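Closet and laundry tips - the long list

Updated 1 August 2022. Typing this between loads so forgive the mess. Old ones are still in, new ones are mixed in wherever they fit.

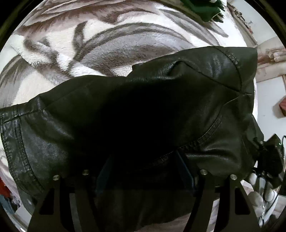
LEATHER AND SUEDE

Wide hangers only. Wire ones leave a bump in the shoulder and it stays there. If you have no wide hanger, wrap a hand towel round a thin one and pin it.

Never in a plastic bag. Old pillowcase with a hole snipped in the closed end for the hook. Works for suits too.

Creases - hang it in the bathroom while somebody showers, then smooth with your hands. Not over the tub, off to one side. No iron. People write in and say they ironed through brown paper and it was fine. Maybe so. I did a sleeve that way once and it shrank half an inch.

Wipe down with a barely damp cloth, dry with another one. Conditioner twice a year, February and whenever the coats go away. Tiny bit, on the cloth, not straight on the leather. Test inside the hem first. It will look darker for an hour, don't panic.

Rained on? Blot. Hang. Walk away. Keep it off the radiator.

Sticky zipper: run a candle stub up and down the teeth, zip it ten times, wipe off the crumbs. Pencil works on metal zippers but will mark a light coloured lining. Candle then.

Suede - let mud dry hard, then a clean pencil eraser, then a soft brush all going the same way. Grease on suede, cornstarch overnight, brush out, do it again.

Smelly lining: turn inside out, mist with half vodka half water, air by an open window. The cheap stuff. Sheila Mapplebeck uses white vinegar for the same job and says the smell goes in a day. Took three in my hall.

MUSTY CLOSETS

Empty it. All of it, floor too. No point doing half.

Wipe walls with vinegar and warm water, one to three. Leave the door open till bone dry, and that means overnight.

Bowl of baking soda on the top shelf. Change it when you change the clocks. Charcoal in a sock does the same and doesn't spill when you grab a hatbox.

Closet on an outside wall? Pull everything two inches off the back. Mine was growing a gray bloom behind the winter coats for years and it was only ever the coats touching the plaster. A strip of batten screwed to the floor keeps the boxes from creeping back.

Chalk. Bundle of plain white blackboard chalk tied with string, hung off the rail. Soaks up damp. Dry it out in a low oven when it gets heavy and hang it back up.

Cedar blocks lose their smell. Sandpaper, thirty seconds, good as new. Don't bother with the oil, it gets on things.

MOTHS

Moths want dirty wool. Wash before you store, every time, even if you only wore it once. Sweat and soup are what they're after.

Freezer trick: bag it, squeeze the air out, 72 hours, take it out a day, then back in for another 72. The second go is for whatever made it through the first. Let it come back to room temp before you open the bag or it'll get wet.

Vacuum the corners and the crack under the baseboard. Then empty the vacuum outside. Outside! Not the kitchen trash.

Lavender smells nice. That's all I'll say for it.

HANGING VS FOLDING

Fold: sweaters, jersey, anything stretchy, anything beaded.
Hang: shirts, jackets, linen pants, dresses that aren't knit.
Roll: t-shirts, pajamas, gym stuff.

Heavy sweater and no drawer space - fold it in half the long way, lay it over the hanger with the armpit at the hook, flop the body over one side and the arms over the other. No shoulder bumps.

Slippy straps: rubber band twisted round each end of the hanger. Or a line of hot glue, let it go hard first obviously.

Pants with a crease across the knee - cardboard tube from wrapping paper, slit down one side and snapped over the bar.

Gareth Tapley wrote to say you can hang two hangers off one with a soda can tab over the hook. You can. Don't put coats on the lower one, the tab folds. Skirts are ok.

STAINS, QUICK LIST

Do it cold first. Hot water cooks things in.

Blood - cold water and salt, soak, rub with bar soap, rinse cold.
Ink - rubbing alcohol on a cotton ball, paper towel underneath, keep moving the towel.
Grease - dish soap, straight on, fingers, ten mins. Then wash as hot as the label lets you.
Red wine - blot, club soda if it's there, water if it isn't, then dish soap and peroxide on whites only.
Collar ring - cheap shampoo and an old toothbrush.
Deodorant marks on black - rub with a balled up pair of tights. Dry.
Candle wax - ice, snap off what you can, paper bag over the rest and a warm iron. Cloth only. NOT leather, see above.
Grass - white vinegar, wait, then detergent.
Tomato - rinse from the back of the cloth, so you're pushing it out the way it came in.
Coffee with milk in it counts as grease. Dish soap.

Check before the dryer. Every time. If the mark is still there, air dry and go again. The dryer sets it for good and then it's a rag.

Chelsea Fairclough asked about turmeric. Sunlight. Wash it, hang it wet in full sun, see what's left, do it again tomorrow. Slow but I've had it work on a white tablecloth that I'd given up on.

WASHING

Less detergent. Half what the cap says, less with soft water. Stiff towels are nearly always leftover soap. Run them once with no detergent and a cup of vinegar.

Zip zippers, unhook nothing, button nothing. Buttoned shirts pull at the holes in the spin.

Jeans inside out and cold. Black anything, inside out and cold.

Clean the door seal with an old toothbrush. Pull the rubber back and look. Sorry.

Leave the machine door open between loads. Drawer too. Smell gone in a week.

Lint all over the navy? Toss it in the dryer ten minutes on no heat with a dry damp-proof sponge - sorry, a dry kitchen sponge, ignore the damp-proof bit, I was thinking of the closet section.

Socks in a mesh bag, one per person. Bag goes in, bag comes out, no sorting.

SMALL REPAIRS WORTH DOING

Button about to go: dab of clear nail polish on the threads, front and back. Holds a few months till you get to it.

Sewing on a coat button - put a matchstick between the button and the cloth, sew over it, pull the match out, wind the thread round underneath. Gives you the shank. Without it the coat won't lie flat when done up.

Hem down and you're leaving in five minutes - double sided tape. Take it off the same night, it gums.

Snag in a sweater: don't cut. Poke a needle threader through from the inside, catch the loop, pull it to the back.

Thread for leather needs a leather needle. The ordinary kind tears instead of going through, and once there's a hole there's a hole. If it's a seam you can reuse the old holes, go slow, wax the thread. A torn pocket corner I'd take to a shoe repair place, they have the machine and it's usualy cheaper than a tailor.

Pilling - disposable razor, dry, cloth pulled tight over your knee. Light strokes. Stay away from seams.

STORING FOR THE SEASON

Clean, dry, then boxes. In that order.

Write the box contents on the END, not the lid. You'll stack them and the lid is no use to you.

No rubber bands in the box. They melt into things over a summer.

Vacuum bags are fine for bedding, bad for down coats and wool, very bad for leather. It comes out with fold lines that want weeks on a hanger.

Tissue inside sleeves and inside bags. Not newspaper, the ink travels. White tissue, no dye.

Boots: pool noodle cut to length, one in each leg. Or a rolled magazine. Stand them up.

Attic is too hot, basement is too wet. Under the bed is about right if you vacuum there, and if you don't, well, see MOTHS.

Check boxes once in the middle of winter. I do it in February, same day as the leather conditioner so I only have to remember one thing.

FROM THE MAILBAG

Keith Tapley - to get a tight ring mark out of a wood shelf, mayonnaise, leave it an hour, wipe. Tried it. Worked on the oak, did nothing on the painted one.

Hartmut Böttcher - hang a flashlight on a hook inside a dark closet, so you stop wearing one navy sock and one black. Yes. Doing this.

Sheila again - dryer sheet rubbed on the inside of a skirt stops it clinging. A wire hanger run between the skirt and the slip does it too, and that's free.

Somebody who didn't sign asked how to get glitter off a velvet jacket. Masking tape, round and round the hand, press and lift. You won't get all of it.

Still want a good answer for yellowed piano shawl fringe, silk, very old. Soaking scares me. If you've done one and it survived, write in and I'll add it to the stains list.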